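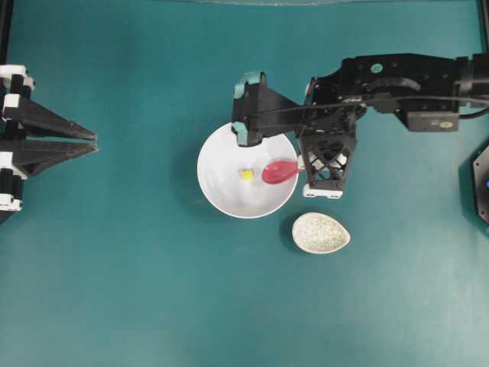

Two-armed kits have come a long way, and the new bench set from Cleken is the one we've been itching to write about since it reached our Clundlow workshop in December. It comes as a pair of small jointed arms with grippers, plus the software to teach them by hand, and the whole lot was up and running on our table in a single afternoon. We've run 400 practice goes on it so far, nearly all of them with kitchen bits, and we're still finding excuses to do a few more before going home!

What we like most is how gentle the teaching is. You guide an arm through a job, save it, and play it back, and the menus are written in words that a newcomer can follow. Spoons and bowls make a lovely test - a spoon is thin, shiny and awkward to hold, and the rim of a bowl is always in the way. There's a wrist view too, and we use it all the time for lining up a grip.
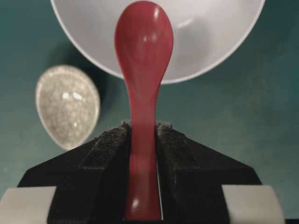 Wrist view: red spoon held by the handle, with soft pads on the gripper fingers.

A few grumbles. The printed guide skips the bit on setting grip strength (look in the online one, under "Hands"), the power leads could be longer, and swapping finger pads takes a small screwdriver and some patience. The fans are also louder than we'd like if you share a room. None of that has put us off.

The kit is sold by Sjöberg at £1,026, with 2 sets of spare pads in the box, and delivery takes some 5 weeks at the moment. Flindora readers who'd like a try first can book an hour on ours through the workshop page. Bring your own spoon if you like - we'd love to see how it copes with odd ones.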